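Posting some notes on the garment grasping stack at Trulturbridge. Mostly software. I work on the perception and grasp planning side, and a few people asked how the pieces fit together after the November post.

The task is shirts. Pick one up from a heap, find an edge you can use, regrasp until it hangs in a way the folding planner accepts. The folding planner was mostly done last year. Everything before it is where the time goes.

We run two models on the wrist camera. One segments cloth from everything else. The other looks for features on the cloth: collar points, placket, hems, buttons. The second one only gets called when the first one is confident, which saves us a lot of compute.
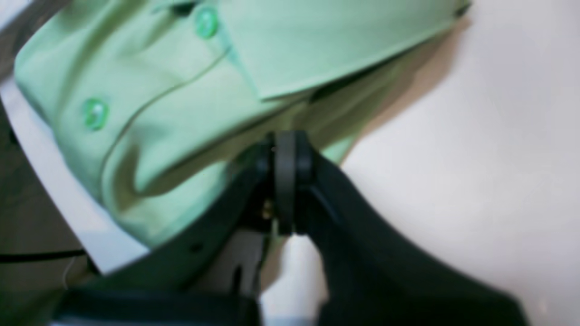
Training set for the feature model is 2000 labeled wrist frames. Of those, 657 are what we call hard frames, where the fingers cover a good part of the garment. We started with far fewer of those and the model had learned that a collar is something you see whole.

Labeling rule we settled on: if a person can't tell what the feature is from that one frame, it gets marked unknown. No looking at the next frame to decide. This annoyed the labelers for a week and then the validation numbers stopped jumping.

Unknown is a real class at inference time too. The planner treats it as "move and look again" and has a small library of moves for that.

Control side. The gripper loop is separate from the arm loop and they talk over a shared buffer. Used to be a message queue. The queue was fine until somebody logged too much and the close command showed up late. 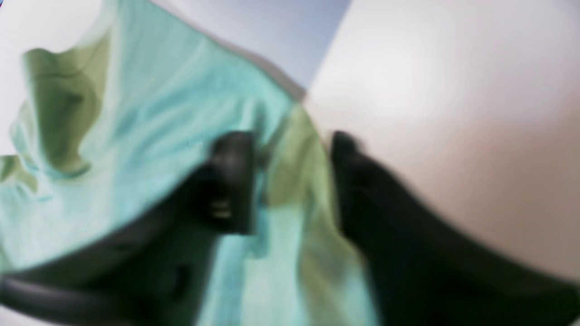

We tag every frame with arm velocity now, and the feature model drops anything over a threshold. Before that we were trying to deblur, which cost us a month and gave us very nice sharp collars in places where there was no collar.

The threshold is per joint. A single number for the tool speed did not work well, as wrist rotation smears the image much more than translation does at the distances we care about.

Dropping frames means the planner sometimes goes 35 frames with no update. It has to be OK with that. It carries the last estimate forward and grows the uncertainty, and if the uncertainty gets too big it stops the arm and waits. 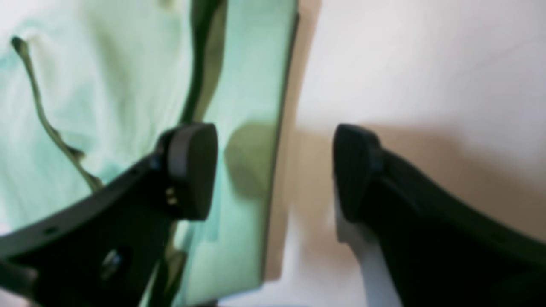 Deciding when to close is its own small module. It takes the mask, the finger positions from the encoders and a guess at where the cloth surface is. The guess is the weak part. With one pad right up against the green and open space on the side of the other, the mask alone says "between the fingers" and it's correct, but the close will push everything to one side before it grips. So the module now outputs an offset along with the close command, and the arm shifts to center before the fingers move.

The offset code came out of Primport, our simulator wrapper. Cloth in sim is too stretchy, but for centering that doesn't matter much. For anything with tension we don't trust it and tune on the real arm.

Someone asked about depth. We have it on the overhead camera and use it for the first pick only. At the wrist, everything is too close for the sensor we have, so it's color plus encoders. 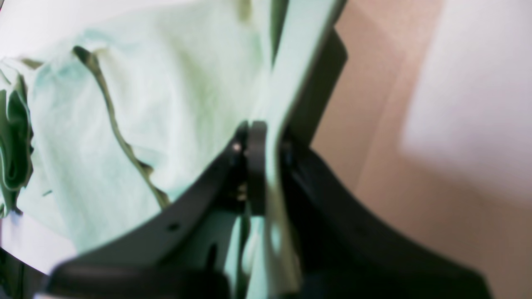
After a close, the slip check runs for 2 seconds. It compares motor current and the mask near the fingertips. If either one drifts, the grasp gets flagged and the planner picks from the regrasp list.

The replay tool is called Clindora. It lines up frames, joint states, planner decisions and flags on one timeline and lets you rerun any module from any point. If I had to start over I would write that one first.

Next up is the regrasp list. It's hand ordered right now and I want it scored from logs. Will post when there's something to show.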